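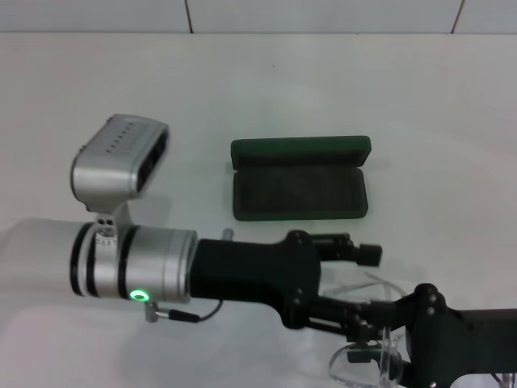
PRODUCT NEWS – CASES AND PRESENTATION PACKAGING

Prulberg extends its hinged case range with a dark green padded model

13/09/2019 – Prulberg, the maker of rigid cases for small goods, has added a dark green version of its rectangular hinged case to the Clirnell range. The case is intended for jewellers, opticians and repair workshops that hand small items back to customers, and for retailers that need one format to cover several types of goods. Orders are open to trade accounts from today.

The Clirnell case is a two-part construction. Base and lid are joined along one long side, and the lid folds back far enough to stand behind the base while the case is open. The rim of the lid is a slightly lighter green than the outside. The base is lined with dark green padding with a felt-like feel, matched to the outer colour so that the open case reads as a single tone on a pale counter.

The range was previously sold in black and in a mid grey. According to Prulberg, requests for a third colour came mainly from opticians, who reported that customers often confused black cases with those of other suppliers when several were left on the same counter for collection.

"Green was the colour most often asked for, and the hard part was the lining," said Violeta Palma, product manager at Prulberg. "Padding takes dye differently from the outer covering. We went through a number of samples before the two could be put side by side under shop lighting without one of them looking brown."

Changes to the hinge

The new colour is also the first to be supplied with a revised hinge. The earlier hinge held the lid upright but allowed it to drop forward if the case was knocked. The new part has a stop at the fully open position and a stiffer movement over the last section of travel. It was developed with Vondasico, which supplies the hinge strip and the closing spring.

Prulberg tested 33 cases from the pre-production batch during August. Each was opened and closed 2000 times by hand and then checked for play in the hinge, lifting of the lining at the corners and wear along the rim. Cases were passed if the lid still closed flush on all four sides. Two were rejected for lifting at a corner, and the adhesive on the short sides has been changed as a result. The hinge itself was not altered after the test.

Black and grey cases will move to the same hinge once existing stock has been used. Customers who mix old and new stock should note that the outer dimensions are unchanged, so current cartons, sleeves and drawer inserts can still be used.

Lining and care

The base padding is fixed and cannot be removed. It is supplied without slots or a ring bar, and leaves the whole of the base free for a folded pair of glasses, a bracelet, a watch head or a set of small parts. Separate inserts for rings and cufflinks are available in black only; green inserts are under review.

For cleaning, Prulberg recommends a soft dry brush on the lining and a slightly damp cloth on the outside. Solvent cleaners should not be used. Cases should be left open until the surface is dry, and should not be stacked with the lids folded back, as this puts load on the hinge strip.

Trial in use

The green case has been on trial at Tạ, a jewellery repair workshop that returns finished work in rigid cases. The workshop used 133 cases over the trial period, both on the bench and at the collection counter.

"We leave the case open on the bench while we finish a piece, so the lid has to stay where it is put," said Bình Tiêu, workshop manager at Tạ. "With the old one I used to prop it against something. The dark lining is also easier to work with than white. A small stone shows up on it, and polishing marks from the cloth do not."

Tạ also asked for the maker's mark to be moved from the inside of the lid to the underside of the base, leaving the lid clear for a customer's own printing. This option is available to order.

Ordering

Trade customers can order the green case under catalogue number 209. It is packed flat in cartons with tissue between layers. Printing on the lid is offered in one colour, with artwork to be supplied before the order is confirmed. Single samples are sent free of charge to existing account holders – new customers are charged for the sample, and the amount is credited against the first order.

Colour cards showing the outer covering, the rim and the lining together can be requested from the Prulberg trade desk.

Press contact: Violeta Palma, Prulberg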